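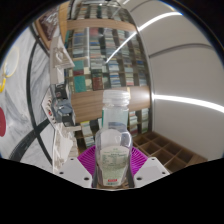 *Clear bottle, green and cream label.*

My renter's claim with Jidatar finally got paid in September. A pipe broke upstairs and ruined a rug and two bookcases. They first offered $60, saying the bookcases were past their useful life. I asked for the policy wording in writing – it took four emails – and the depreciation table only covered electronics. The second offer was $145 plus the rug.

I'm moving the policy to Orakzai when it renews. It costs $11 more a month and the deductible is lower.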